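Print | E-mail
Reading time: 2 min

The Album That Won't Come Out

Sodum have now released four singles from a record with no title and no date. The latest, "Prisetti," arrived on 29/01/2025 with a press note promising the band's "most naked work yet." The last three notes promised much the same.

Marion MacLeish still sings as if she's reading a letter over your shoulder, and the first minute is lovely. Then the drums come in, the strings follow, and whatever was naked gets dressed in a hurry.

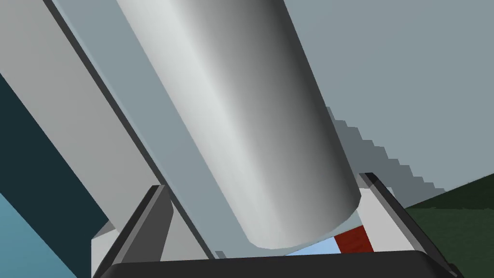 Waiting as a strategy

Gregor Skinner, who runs their label, Flarkovow, calls the drip of songs "a conversation with listeners." It looks more like a way to sell the same record five times. The vinyl single of "Sharifi" was limited to 300 copies, and there were still some on the table when I saw them play in January.

"People want to live with each song," Skinner told me. Maybe. I asked how many songs the album has. Ten, he said – then he said it might change.

MacLeish was more direct. "I'd have put it out last year," she said, and went off to find her coat.

Print | E-mail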